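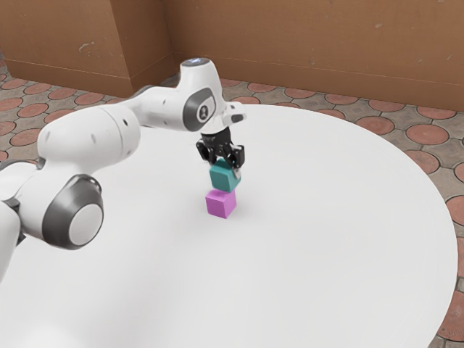 The Kistley stacking test is a procedure for comparing robot grippers in simulation. It was drawn up by Myfanwy Hughes and Joar Midtbø at the Furkance laboratory and first issued in December. The test measures how reliably a gripper can place one cube on another and let go of it without disturbing the cube below.

Procedure

Each gripper is mounted on the same simulated arm and run with the same controller. A trial begins with two cubes apart on a table and ends when the fingers have opened and the arm has withdrawn. A full series consists of 58 trials, divided among four starting layouts.

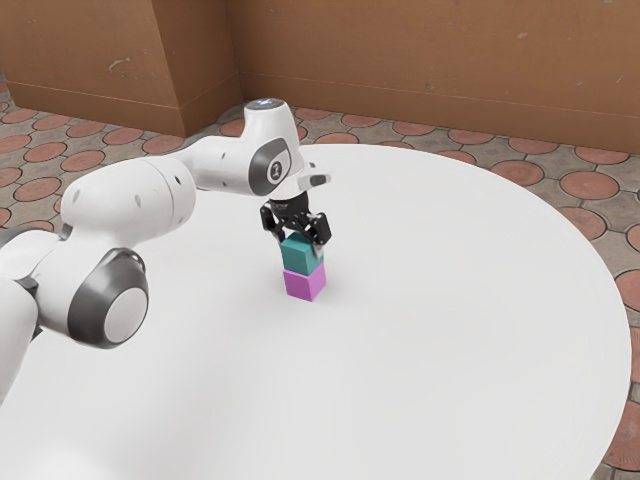
A parallel-jaw gripper holding the teal cube on top of the pink cube, in simulation.

Scoring

A trial is passed if the upper cube remains in place for six seconds after release. Sideways offset between the cubes is recorded separately and does not affect the result.

Revisions

The second edition, edited by Mireille Tanguy, added three finger widths and a fixed limit on closing force. Results obtained under the first edition are listed in a separate table.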